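26th June
By Dayana Villalobos

Tamás Kozma has moved his hand-held gripper build out of the shared workshop and into a kitchen. The linkage is the second version, and the printed parts weigh 337 grams.
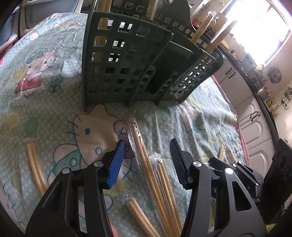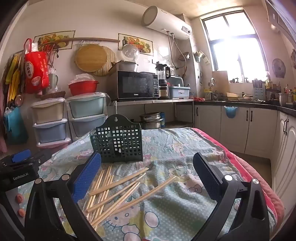

The gripper with thin wooden sticks and the dark green holder.

Tamás wants the two pads to pick up one stick at a time, and he is still adjusting the spring on the left finger. He will bring the gripper to the October build night. Part files are in the Skerkum folder.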